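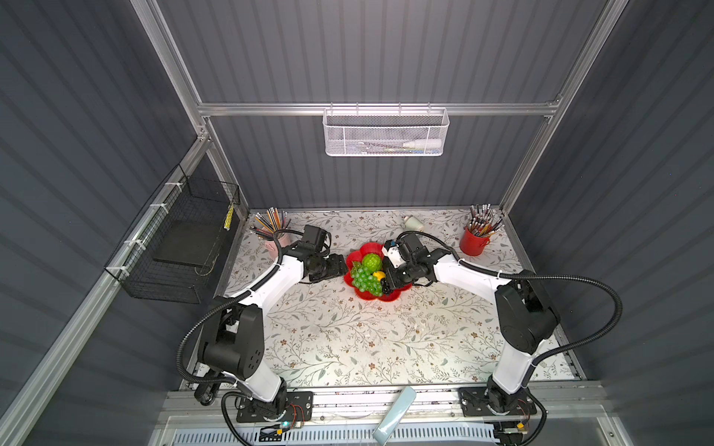

Two robot arms and a white mesh basket

Three nights at the Laitinen cabins

12 Sep 2020

I've been promising to write this one up for weeks and my sister-in-law keeps asking me for the details, so I'm finally sitting down with a cup of tea and doing it. We stayed at the Laitinen cabins on Kikitham Lake back in July, three nights, two adults and a very old dog, and I would go back tomorrow if somebody handed me the keys.

It's 196 km from our driveway to theirs. The last bit is gravel, and the turnoff is easy to miss if you're coming from the south (we missed it, then we missed it again on the way back). Look for the blue mailbox and slow right down. If you get to the boat launch you've gone too far, but there's plenty of room to turn around in there, even with a trailer.

The cabin

We had the second one from the water. It's tiny! One bedroom, a pullout in the living room that I wouldn't wish on anyone over twelve, and a bathroom where you have to shut the door before you can get at the towels. But it's clean as anything, the bed was properly comfortable, and there's a screened porch along the whole front that is bigger than the kitchen. We ate every meal out there. I read two and a half books out there. The dog picked a spot beside the screen door on the first afternoon and that was him sorted for the whole stay.

The kitchen has a full-size fridge, a gas stove, decent knives for once, and a colander with one leg missing. No dishwasher and no microwave. Bring your own coffee filters, the cone kind. There's a kettle and a French press, though, so you won't be desperate.

What I did miss was a reading lamp on my side of the bed. There's one on the left and nothing on the right, and after some negotiation I lost. I'd throw in a clip-on light next time.

Getting down to the water

The path is steeper than it looks in the listing. There are steps cut in with railway ties, and a rope handrail on the top part only, so if you've got dodgy knees have a think about it, or ask for the first cabin, where you can walk straight out onto the grass. The dock is shared between all the cabins but we mostly had it to ourselves before breakfast. The water was lovely by the afternoon and absolutely bracing at seven in the morning – I went in anyway and made a noise they probably heard across the lake.

You get the use of two kayaks and a green canoe. Life jackets are in the shed, and the bigger sizes go early. There's a little island you can paddle out to and walk right around in sandals, with a flat rock on the far side that's perfect for a sandwich.

Food

There's no restaurant at the cabins, which suited us fine. Pravoser is the bakery in the village, 500 m past the church, and it's worth getting up for. They do a cardamom bun that I'm still thinking about, and a rye loaf that lasted us the whole stay. Cash only, and they shut when they've sold out, so don't wander in at two in the afternoon expecting lunch like we did on the first day.

The general store has your basics: milk, eggs, bacon, firewood, worms. Fruit and veg are a bit thin up there, so we brought a cooler full from home and I was glad of it. Lots of grapes for the porch, and lemons for the fish we fully intended to catch. We had the lemons on store-bought fish sticks in the end, done in the oven, and they were delicious.
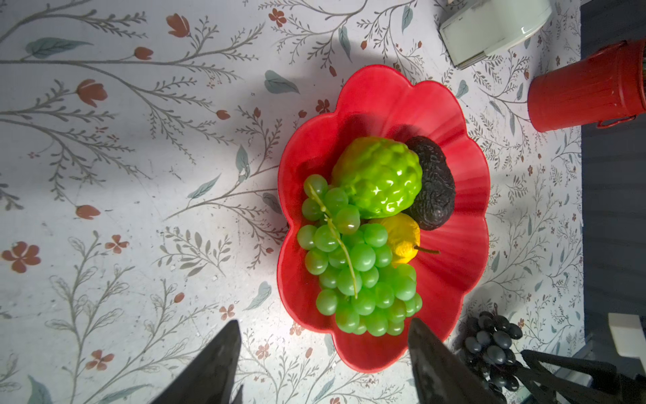

Booking and what it cost

We booked through Nomico, which I hadn't used before. It was easy enough, but watch the last page, where a $70 cleaning fee gets added on. It's mentioned further up in grey writing if you go hunting for it. The dog stayed free, so I decided not to grumble (much).

You can also phone the cabins directly, and I think I'd do it that way another time, just so I could ask which one we were getting. Check-in is from four and they're quite firm about it. Checkout is ten. You strip the beds, take your garbage up to the bin by the road and leave the key on the hook inside the porch.

The second week of July was already spoken for when I was looking, so if you want the middle of summer you'll need to get in early. We're hoping for late June next year, bugs and all, and I've asked for the same cabin. I'll bring the lamp.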